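Does your kitchen need decluttering, or do you just need to cook less?

2025-07-12

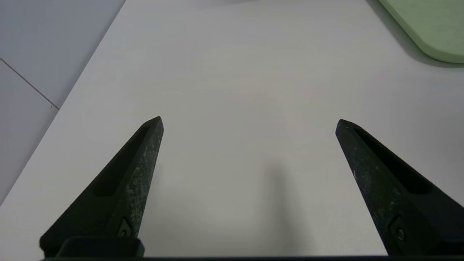 Dilruba Sultana charges by the hour to clear out kitchens, and I went in doubting that anyone should pay for that. Her firm, Voltuter, has been going for two years. I asked her what a client gets that a free afternoon and a few boxes wouldn't give them.

"Someone who doesn't care about the fondue set," she said. "You care. Your sister gave it to you."

Fair enough, but her website promises a "calmer home" in 11 days, and I wanted to know who had measured the calm. She laughed at that. "I didn't write that line. I should probably take it down." It was still up when I checked this morning.

She was better on the details. She won't sell storage bins - "people buy bins, then they fill the bins" - and she refuses to touch spices until everything else is done. Clients keep roughly 20 mugs, she says, and drink from the same two.

Do the kitchens stay clear? Sultana goes back in January to the ones who ask her. "Some are worse than when I started," she said. "A man in Dronora had bought another bread machine."

I asked if he got his money back. He didn't ask for it, she told me, and he has booked her again for the garage.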